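Plastic bowls smell of dish soap after the dishwasher, and now food tastes of it
Kitchen & Household > Cleaning
Posted 7/6/26
Tags: dishwasher, plastic, odors, hard water

dunmore_kitchen
We moved in December and the new place came with a Rorari dishwasher. Everything made of glass or steel comes out fine. The plastic bowls come out smelling strongly of detergent, and if I put cereal or cut fruit in one I can taste it. My kids have started refusing the bowls.

What I've tried so far: half a tablet, an empty hot cycle with vinegar, and leaving the bowls on the counter overnight with the door of the machine open. The vinegar cycle made the inside of the machine smell better but did nothing for the bowls. I use Kiltik tablets, the scented kind, same as at the old house, where we never had this. The old machine was a Jasness and must have been 15 years old.

The bowls are soft plastic, a few years old, and some of them have a slightly chalky feel now. Is this the machine, the tablets or the bowls? I would like to know before I pay for a service call. The quote was 100 dollars just to come out.

6 replies hidden - show all
Showing top 3

pelham44
Get rid of the plastic. We switched to steel years ago and never looked back. Any store has them.

t_orrin
I had the same thing and it was the rinse aid. The dispenser on mine was set to the highest number when I bought it. There is a little dial under the cap, turn it down to 1 or 2 and run it for a week. Also check you aren't using tablets with rinse aid built in AND filling the dispenser, because then you're getting it twice.

If that doesn't do it I don't know. My water is soft so it may be different for you.

Edit: someone messaged me to ask where the dial is. On mine you need to take the cap all the way off and use a coin. Your manual will say.
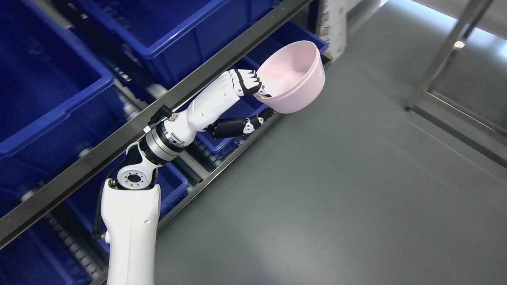

Siv Amundsen
Community Helper, Cleaning & Laundry - 334 accepted replies

I would start with the tablets. Soft plastic takes up fragrance much more readily than glass or steel, and once the surface has gone chalky it holds on to it. A newer machine also uses less water per rinse than one that is 15 years old, so the same tablet can leave more behind. I doubt anything is broken.

Buy a small box of unscented powder. With powder you can set the dose yourself, and for a normal load with moderately hard water a level tablespoon is plenty. Do what t_orrin said about the dial too, but change the detergent first and give it a week, otherwise you won't know which one did it.

For the bowls you have now, make a paste of baking soda and a little water, rub it over the inside, leave it an hour and rinse. Then fill them with plain warm water and let them stand overnight. Change the water in the morning and smell them again in the evening. Bowls that are still strong after two rounds probably won't come back, and I would use those for something other than food.

A few other things to look at. Keep plastic on the top rack and leave a gap between pieces so the rinse water reaches the insides. Skip the short cycle for a while. On my own machine, a Rønning, the short program drops one of the rinses, and the manual only mentions it in the table at the back. Clean the filter as well - if it is greasy, some of what you smell may be old food and perfume together.

If you switch to unscented and a brand new bowl still comes out smelling after a week, then I would pay for the visit.

dunmore_kitchen
Thank you. The dial was on 5 and the tablets do have rinse aid in them. I've bought the powder and will leave the dial alone until next week. Two of the bowls are soaking now.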